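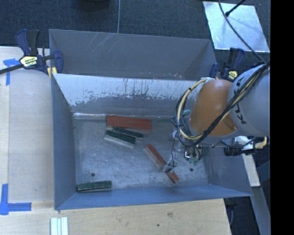
Chapter 4
Bins, Compartments and Loose Parts

Learning goals

After reading this chapter, students should be able to describe the main parts of a storage bin, select a bin of suitable depth for a given item, and explain how the placing of items on the bin floor affects the work of removing them.

4.1 Introduction

Most goods spend more time in containers than in any other place. A small block may be made in minutes and then wait for weeks in a bin before it is needed. The design of that bin determines how easily the block can be found, reached and lifted out. For this reason, the study of storage begins with the container and proceeds to the shelf, the aisle and the building.

The term bin is used in this book for any open-topped container with fixed walls and a flat floor. Sheet-metal bins are common in workshops because they tolerate rough use. Over time the floor becomes scuffed and pale patches appear where it has worn. Such marks do not usually affect the use of the bin, but sharp dents and raised seams should be reported and repaired.

4.2 Divided bins

A divided bin has one or more inner walls. The compartments need not be equal. A narrow compartment at the back and a larger one at the front is a useful arrangement when one type of item is handled more often than another. Items in regular use are placed in the larger compartment, where there is space to work around them.

In the survey of small workshops at Plurkville directed by Amirhossein Mohammadi, 34 bins were examined. Of these, 30 had at least one inner wall. The survey is discussed further in Chapter 6.

4.3 How items lie

Items placed loosely in a bin seldom lie square to its walls. Some rest almost parallel to a wall, others lie on a diagonal, and two may lie so close together that there is little room between them. Each case calls for a different approach when the item is lifted. An item close to a wall can be gripped only from certain sides. Color may help to tell one kind of block from another, but it gives no information about weight.

Key terms: bin, compartment, inner wall, clearance, loose storage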